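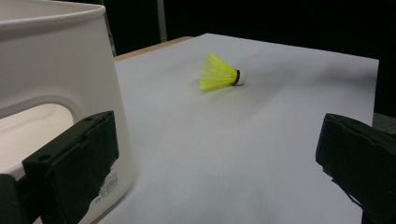 연구실 소개

Vononen 연구실은 사람이 손에 들고 쓰는 그리퍼로 데이터를 모으고, 그 데이터로 로봇에게 물건 잡는 방법을 가르치는 연구를 합니다. 연구실은 Theda Stüber 교수가 시작하였고, 지금은 다섯 명이 일하고 있습니다. 한국의 학생과 협력 기관에서 문의가 많아져서 한국어 페이지도 만들게 되었습니다. 한국어는 제가 배운 언어이므로 어색한 표현이 있으면 알려 주시기 바랍니다.

우리가 하는 연구

저희의 주된 관심은 가볍고 모양이 대칭이 아닌 물건입니다. 셔틀콕이 좋은 보기입니다. 코르크 쪽은 작고 단단하지만 깃 쪽은 넓고 쉽게 눌립니다. 같은 힘으로 잡아도 어디를 잡는지에 따라 결과가 많이 달라집니다. 옆으로 누워 있을 때에는 어느 방향을 보고 있는지도 먼저 알아야 합니다.

이런 물건을 위하여 저희는 Flestotero라는 방법을 개발하였습니다. 보통의 모방 학습에서는 시연의 모든 순간을 같은 무게로 배웁니다. Flestotero는 손가락이 물건에 닿기 직전의 짧은 구간을 따로 찾아서, 그 구간에 더 큰 무게를 줍니다. 구간을 찾는 일은 손가락 사이의 간격과 카메라 영상만으로 합니다. 힘 센서는 사용하지 않습니다. 그래서 그리퍼의 값이 싸고, 고장이 나도 학생이 직접 고칠 수 있습니다.

지금까지의 결과

첫 번째 데이터 모음에는 시연 1026개가 들어 있습니다. 물건은 37종류이고, 셔틀콕, 종이컵, 스펀지, 탁구공 등이 포함됩니다. 평가는 학습에 쓰지 않은 물건 13종류로 하였으며 모두 382번 시도하였습니다. 구간 무게를 주지 않은 모델과 비교하면 물건을 눌러서 모양이 변하는 경우가 뚜렷하게 줄었습니다. 그러나 잡은 다음에 좁은 통 안에 넣는 작업에서는 차이가 거의 없었습니다. 이 부분은 아직 이유를 잘 모릅니다. Joana Leitão 연구원은 손목의 회전이 문제라고 생각하고, Liam Heywood 연구원은 카메라의 시야가 문제라고 생각합니다. 두 가지를 나누어서 실험하고 있습니다.

투명하거나 반투명한 물건도 어렵습니다. 조명이 바뀌면 가장자리를 잘못 찾는 일이 있습니다. 올해 6월부터는 같은 물건을 밝은 배경과 어두운 배경에서 모두 기록하고 있습니다.

구성원

Theda Stüber: 책임 교수. 모방 학습, 접촉이 많은 작업.
Tiago Barros: 박사 후 연구원. Flestotero의 학습 코드와 평가.
Joana Leitão: 박사 과정. 손목 움직임의 분석.
Liam Heywood: 박사 과정. 카메라 보정, 그리퍼 설계.
Dorothy Holroyd: 데이터 관리와 행정. 방문 신청을 받습니다.

장소와 협력

연구실은 Patrício관 2층에 있습니다. 실험실은 복도의 끝이고 사무실은 계단 바로 옆입니다. 그리퍼의 손가락 부품과 패드는 Fotis와 함께 만듭니다. 패드는 오래 쓰면 닳기 때문에 교체한 날짜를 데이터와 같이 기록합니다.

함께 연구하고 싶은 분께

석사와 박사 과정 학생은 언제든지 지원할 수 있습니다. 로봇 경험이 없어도 괜찮습니다. 다만 파이썬으로 프로그램을 쓸 수 있어야 하고, 같은 동작을 여러 번 반복하는 일을 싫어하지 않아야 합니다. 자기소개서와 성적표를 Dorothy Holroyd에게 보내 주십시오. 한국어로 쓰셔도 되지만 답장은 영어로 드릴 수도 있습니다.

데이터를 사용하고 싶은 기관은 목적을 한 쪽 정도로 써서 보내 주시면 됩니다. 검토에는 보통 두 주가 걸립니다.

마지막 수정: 2024년 11월 16일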